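Parcels for Students Far from Home
Progress report to the Gutell Fund, second half of the grant year
21 December 2024

This report covers the time from August until now. It follows the headings which the Fund has sent to us, but I have put the part about packing first, as this is the part where the most things have changed. 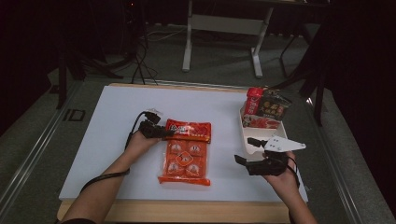
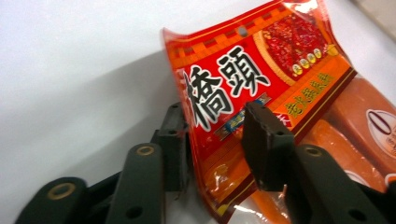
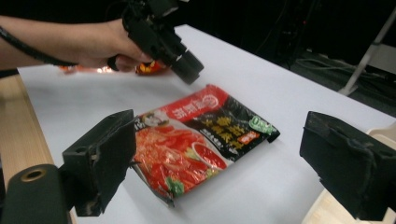 1. Packing

In the first half of the year our parcels were too much the same. Each student received rice, tea, biscuits and a tin of fish, and the answers on the return cards were polite but short. In August we asked the students at both residences what they would like to find in a parcel from home, and the Chinese students gave us the longest list. They asked for small snacks, for instant noodles, and very often for something to make a hotpot together in the shared kitchen. The open white box is now the model for this kind of parcel. Snack packets go in upright, one behind the other, so that a student who opens the box sees the printed fronts and not only the edges. The pack with six orange snack pieces, each in its own wrapping, is a good thing for a shared floor, and we lay it flat. The red and orange pack with the large characters 橋頭 and the photo of a hotpot full of chillies is the one that students asked for by its look, when they did not know how to say the name to us in English. The noodles with the red sauce in the photo are also wished for, but they are more difficult to pack, and I write about this below.

The noodle pouches are light but they take much place, and the noodles inside break when something heavy lies on them. We tried first to put them at the bottom, and this was a mistake. Now they go in last, flat, with only the greeting card over them. Hotpot packs go to the side of the box and never under a jar. We had one parcel in September where the oil had come out, and everything in it had to be thrown away. After this we put each hotpot pack in a second clear bag before it goes into the box. It costs a little more time, and we have had no such complaint since then.

2. Number of parcels

In the whole grant year we have agreed with the Fund to send 2952 parcels. Until the end of November 2000 parcels were sent. I know that this is a little behind the plan. The reason is that we stopped the packing for two weeks in October, when we were changing the boxes. We expect to reach the agreed number before the end of the grant year if the deliveries of goods stay regular.

Of the parcels sent, 278 were of the new kind with Chinese goods. We started with this kind only in October, so the number is still small, and the waiting list for it is longer than for the others.

3. Goods and suppliers

We buy the dry goods from Drutov, as before. Their prices for rice and tea did not change. They do not have the Chinese goods, and for these we now have an agreement with Pawłowska, a wholesale shop which delivers every second week. The first delivery came with three cartons missing, but they were sent afterwards without extra cost.

The boxes are from Cladex. The old boxes were brown and deep, and small packets were falling down and lying at the bottom in disorder. The new ones are white cardboard and hold better what stands inside. They are a little more expensive for one piece, but we do not need to fill them with paper any more, so the total for packing material is nearly the same as in the first half of the year. The invoices are in the annex.

4. Labels and allergies

This was the most difficult point for us and I would like to be open about it. Many of the goods have their text only in Chinese. A student from China can read it, but parcels are sometimes shared in the kitchen, and other students eat from them too. The residence in the north of the town asked us to solve this, and they were right.

We have made a sheet in English with the name of every product, the main ingredients, and the usual warnings (peanut, sesame, soya, wheat, fish, milk). The translation was checked by two persons who read Chinese. The sheet is folded and put inside the lid. For the goods with meat we also write this clearly on the outside of the box, as some students do not eat it. There are also a few products for which we could not find all the information, and these we do not pack until the supplier gives us an answer.

We also write on the sheet how hot the food is. It is only our own opinion, with one, two or three small chillies drawn by hand. Students have told us that our three is their one.

5. What the students answered

We received 54 return cards for the new parcels. Most of them are positive. The most frequent words are "home", "kitchen" and "friends". Several students wrote that they kept the hotpot pack for a weekend and cooked for the whole floor. One card asked us for less biscuits and more noodles. Two cards said that the food was too spicy, and both came from students who did not order this kind of parcel but received it by our error. We have since then put a coloured sticker on each kind.

6. Money

We have spent less than planned on transport and more than planned on goods. The difference is inside the limit which the agreement allows between budget lines, so we do not ask for a change. The full table is in the annex. The line for printing is empty in the table only because the invoice for the information sheets did not arrive yet.

7. Next months

From January we would like to make a similar list with the students from Vietnam and from Nigeria, who have asked us when it is their turn. We will look first for suppliers and for the translation of labels, before we promise anything. We also need a dry place for the noodles, because the present store room is too damp in winter and the cardboard becomes soft. The residence has offered us a cupboard on the first floor and we will see it after the holidays.

The next report will be sent at the date written in the agreement.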